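Baxter Hall Repair and Reopening
Progress report to the Vakska Fund, second period
Prepared by Morag Cowie, project manager

Work done since the last report

The roof over the main hall is finished. Ewan Haldane's team stripped the north slope in April and found more rot in the rafters than the survey had shown. Four rafters were replaced and two were strengthened with new timber bolted alongside. The slates went back on a fortnight later than planned.

Rainwater pipes on the road side have been renewed. The old ones drained straight on to the footings, so we have also put in a short run of drain to the burn.
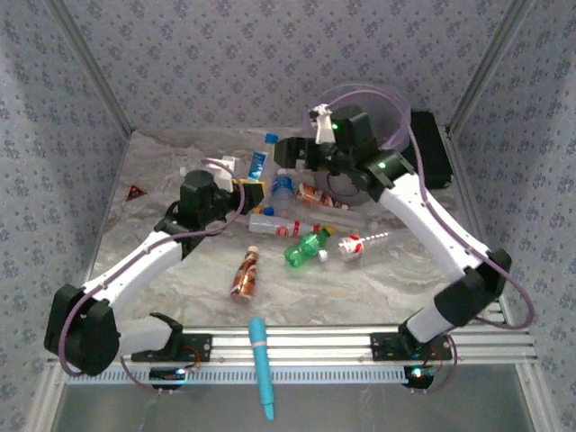 The kitchen is behind. Distik delivered the wrong worktops and the right ones are still on order. The plumbing is in and has been tested, and Ruairi Menzies has signed off the wiring. We expect the kitchen to be usable by the end of the next period, though the tiling may run on after that.

Use of the building

The small room stayed open throughout. The lunch club met there every week and the evening language class, taught by Severyn Dovhaniuk, moved in when the school closed its annexe. The class has asked for a later finish and we have agreed to 9.30 pm for a trial.

Bookings for the main hall reopen once the floor has been sanded. Ishbel Swanson is keeping the list.

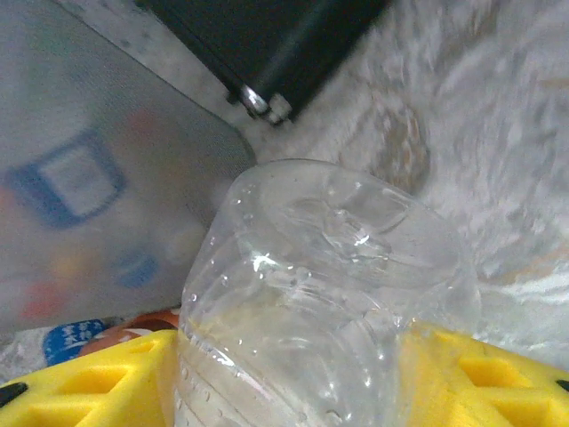 Money

The extra timber came to £1,835, paid from the contingency. This leaves enough to cover the drain, which was not in the first budget, but very little beyond that. We are not asking for more at this stage. The heating quote from Onov is higher than we allowed for — we are waiting for a second price before bringing it to you.

Next period

Sand and seal the main hall floor.
Fit worktops and finish the kitchen.
Settle the heating contract.
Repaint the porch, weather allowing.

Invoices for the roof and the drain are attached. The kitchen invoices will follow when Distik has corrected its bill.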